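Re: [Samonte swap] Plastic sheeting, what are we doing with it all?
From: Farzana Tarar
04/07/2026 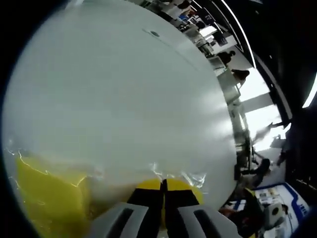

Hi all, and thanks Analyn for getting this going, because I've been stewing about plastic since March and didn't want to be the first to bring it up!

Analyn Galang wrote:
> After the last swap I had 14 bags of used wrapping in my garage.
> Some of it is the clear crinkly stuff, some is the milky white
> sheeting, and a lot of it still has tape on it. Do we keep buying
> new for the next one or can we reuse this? Also, does anybody have
> a way of wrapping the odd-shaped things that doesn't take an hour
> each? I'm about ready to throw blankets over everything and hope.

Please don't throw any of the milky sheeting out. I'll come get it. It's my favorite for anything with corners, since you can sort of see through it and you don't end up unwrapping six things to find the one you want. Bright colors show up great. Last fall I did a whole shelf of kids' play blocks and storage cubes in it and could tell the yellow from the blue from across the room (the brown stuff, not so much, so I put a sticker on those).

The crinkly clear kind I'd let go. It tears the second time around and it makes that noise.

As for how I wrap the blocky things, I lay the sheet out first and put the thing down near one end, not in the middle. Everybody puts it in the middle and then you've got four floppy sides to fight with. Pull the short end up over it, pinch it tight right where the plastic meets the object, and hang on to that pinch while you bring the long side across. All the wrinkles end up bunched in one spot and you can tape right over them. If you let go too early it puffs up like a parachute and you get to start over - ask me how I know.

Tape goes on plastic only, never on the thing itself. The Bumomex tape I bought for the last swap was too sticky and took the finish off my own bookcase. The paper kind from Destotell peels off okay if you fold the end under to make a tab.

On buying new: the big roll from Lovel is 200 feet and I still have 157 left on mine, so I vote we use that plus Analyn's sheeting and don't spend anything. I can bring it Thursday. If somebody has a long pair of scissors that really cuts, bring those too, mine chew.

One question back to you, Analyn - is any of yours big enough to go over the round table? I need a piece at least as wide as my arms stretched out, and I'd hate to tape two together if you've got one whole.

Farzana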